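3.2 Table surfaces and cleaning routines in shared workrooms 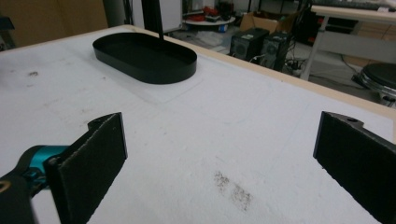
Figure 2. White tabletop with a pale wooden edge strip and a black oval tray.

The second part of the study dealt with how shared tables are kept clean between users. We visited 15 workrooms in Melley and Semar during May. All of them were open to more than one group, and in most the same tables were used for sewing, model building, paper crafts and meals. Each room was visited twice, once in the morning before the first booking and once after the last group had left.

At each visit one of us (Niazi or Shaikh) interviewed the person responsible for the room and filled in the form given in Appendix B. The form asks which cleaner is used, who does the wiping, whether the table is cleared first, and how long it stands before the next group sits down. Users were given a shorter form. We received 400 completed user forms, of which 44 were left out of the analysis for missing the room number.

Cleaning practice differed more between rooms than we had expected from the earlier work in Rana (Pillai and Alvarado). In 11 rooms the tables were wiped by the users themselves at the end of a booking. In the other four a paid cleaner came in once a day. Users in the self-cleaned rooms rated their tables as cleaner on arrival, although they also complained more often about glue and about crumbs left in the joint between the top and the edge strip.

Table color came up in many of the written comments. White tops were liked by people doing fine work, who said that pins and thread were easier to find on them. They were disliked for showing every mark. Slight mottling and scuffing, as on the top in Figure 2, was often reported on the user forms as dirt. When Khattak repeated the wiping test on tables reported in this way, the cloth often came up clean. We therefore treat "looks dirty" and "is dirty" as separate items in the tables that follow.

Small trays were used in most rooms to hold loose items, and several room managers asked users to keep wet or sticky materials in a tray at all times. This rule was followed unevenly. Users who had been shown the rule in person at their first booking were more likely to mention it than those who had only read it on the wall. Sheets laid over the table were less popular. People said they slid about, and in two rooms the sheets had been given up within a month.

The room at Comis was a special case. Its tables are folded away each Wednesday evening for a dance class, so they are wiped again before being put up the next day. We kept Comis in the general results but left it out of the comparison of standing times.

Differences in the cleaner used had no clear effect on the ratings. Most rooms used diluted dish soap, and the managers who had changed products in the past year gave price as the main reason. The answers on standing time are set out in Section 3.3.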